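Pose tracking jumps when the view smears – handheld gripper, bedding task
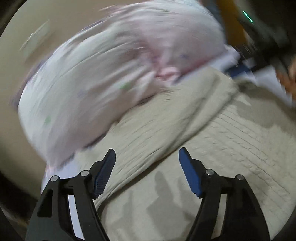 Satish Yadav
posted September 16, 2022

Running visual-inertial SLAM on the wrist fisheye, Joden 5 build. Fine on kitchen stuff. On bedding it loses it whenever I turn fast – pose hops sideways, then relocalizes a bit later. Jaws stay sharp, cloth behind them is all streaks. The training export just keeps the hop as if it was real motion. Already tried going from 200 to 435 features, no change. Is it exposure, or the mask, or what?

Garba Adeleke

Check the mask first. Those silver pins on the jaw joints are sharp in every image, so the feature picker loves them. Once the cloth blurs they are most of what's left, and they don't move with the room, so the solver thinks you stopped. More features = more pins.

Mask both jaw assemblies, finger pads too, and make it big enough for the jaws fully open AND closed. The dark ring round the edge as well. Then cap exposure, let gain go up. Noisy is fine, smeared isnt.

For the export, split the episode at any tracking loss. Don't interpolate over it, the policy will learn the hop. I drop any piece under 300 frames but that's taste.

Imtiaz Talukder

just move slower? worked for me

Styliani Vlachopoulos

Garba's mask advice, plus check your camera/IMU time offset. Mine drifted after a firmware update in December and looked exactly like this, only bad on fast turns. Recalibrate with the gripper mounted – not on the bench. Also ribbed fabric gives you loads of bad matches, the ridges all look alike to the matcher. Tighten the ratio test a litle.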